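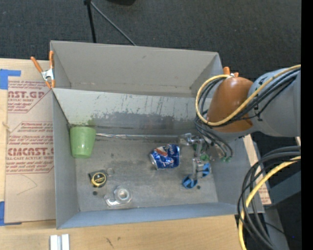

Since May I am trying to empty our small workshop in Istcombe, and today I want to write about bins. Metal bins, the open grey ones. I bought 3 of them second-hand in Bulstead and I like them more than any plastic box I had before. They get scuffed and stained on the floor, and you can see the dark worn patch on the wall of this one, but for sorting it does not matter. In it now: a light green cup, a Pepsi can, a tape measure, a clear tape dispenser. Nothing that belongs together.

This is my method. One bin is for everything without a home. The bin behind it is for the things I decide to keep. I take one thing, I decide, I go to the next.

The can is easy, it goes to recycling. The cup goes back to the kitchen. The tape measure is more difficult, as I already own two and I am fond of all of them.

I give myself 30 minutes each time. When the time is over I stop, even if the bin is still full. Before, I worked the whole Saturday and on Sunday I did not want to see any box.

Small advice if you buy such bins: look at the floor of the bin first. Mine has small round holes, so little screws should go in a jar. I learned this on my knees on a dark carpet.

Someone asked me about labels. I use paper and tape, nothing special. The label says only "keep" or "not yet". I had a third one, "maybe", but everything went there and I have thrown it away.

Tomorrow the shelf with the paint tins. If you have a good way to store half-used paint, please write it under this post, I will read all of them.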